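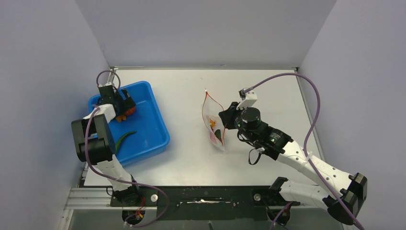 A reader from Skekach wrote to me that carrots should never be cut before they go to the market kitchen, that cutting is the last thing to do, and that I was wrong in my old post to prepare everything the evening before. I read the message two times and then I went to look at my own refrigerator.

I think the reader is half right. When I moved to Namar I had a job which started very early and finished late, and I learned to cook for the whole week in one go. At home, in my childhood, we did not do this. My grandmother bought vegetables in the morning and by noon they were already soup. For her, a carrot from yesterday was an old carrot. In my apartment a carrot from yesterday is a lucky thing, it means I will have dinner.

So I keep cutting in advance, but I changed some habits. Carrots I cut into thick sticks and put in a box with cold water, and I change the water every second day. Peppers stay dry, with a paper towel under them. Onions I do not cut early anymore. They made the butter smell, and one time also a cake, and I had to eat this cake alone. Potatoes I also leave whole.

The question of soup is different. For soup I freeze. A bag of carrot, celery and parsley root goes from the freezer directly to the pot, and I do not feel any difference after 30 minutes of cooking. The reader would feel it, maybe. In Skekach they have very good carrots, the short ones with a lot of sand on them, and if I lived there I would probably be more strict too.

I buy most of my vegetables at Abdelaziz, the small shop behind the bus station. In March they get the first young carrots with the green tops still on. The tops I take off as soon as I come home, and I chop them with garlic and oil. It is a little bitter. I like it on bread, but two times I put too much garlic and could not go to the office with a good conscience.

About boxes, as another comment asked: mine are from Jatidton, the simple ones with a clip on 2 sides. I have had them for three years and one clip is broken. I wash them by hand, the dishwasher makes the lid a little bent.

Next I want to try pickling, with less sugar than in my grandmother's recipe. She wrote "sugar, enough" and I still do not know what was enough for her. If somebody has a recipe with real amounts for a small jar, please write it in the comments.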